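Home Guides Cell Set-Up Safety Contact

We use cookies to remember your language and the page you last read. Accept Settings

Section 4. Laying out the practice board

If you have worked at the Kanmont packing benches for any length of time, you will know most of this work by feel already. Please read the section through once anyway before you touch the Telel arm, even if you have set up a dozen benches in your day. The arm now does the picking, and your part of the job moves to laying out, watching and correcting. That is a real change, and it takes most people a few shifts to stop reaching in – be patient with yourself.

4.1 Before you start

1. Press the hold button on the pendant and wait for the steady light.

2. Set the board on the blue platform with its long front edge toward you, and check that it lies flat. If it rocks, lift it and wipe underneath.

3. Tighten the front fasteners by hand, then give each one a quarter turn with the key from the drawer.

CAUTION: Keep hands, sleeves and lanyards off the board whenever the light is blinking. The arm may pause for up to 60 seconds between moves, and a paused arm is easy to mistake for a stopped one.

4.2 Placing the blocks

4. Put the blocks toward the far side of the board and leave the near half clear for the arm to set things down. Mix the shapes and colors. A few should stand close together, as the cylinders and the blue cube do, and at least one should stand by itself, like the red cylinder.

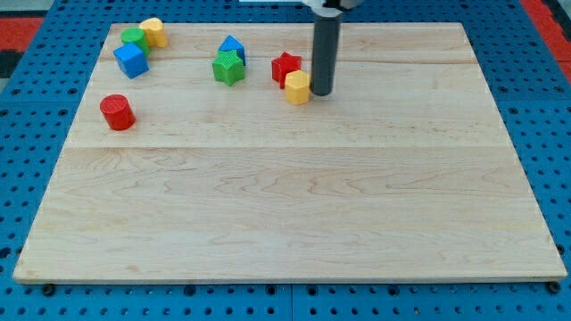 5. Step back behind the yellow line and release the hold. Run the arm at speed setting 2 for your first week, please, however slow it feels.

6. Stay with it for the whole run. When it hesitates over a block, write down the color and shape on the run sheet before you step in to help.

NOTE: Run sheets go to Buppha Limsakul at the end of each shift. She reads every one of them, and your own words are fine – "it keeps fussing with the star" is perfectly good reporting.

4.3 Your shift after the change

Bench staff now rotate between laying out, watching and final checking. Nobody should watch for longer than one run sheet at a stretch, so speak up if your relief is late. Questions about the rota or pay grades go to Uthai Boonchu, and trouble with the arm itself goes to Pichit Saithong on extension 200.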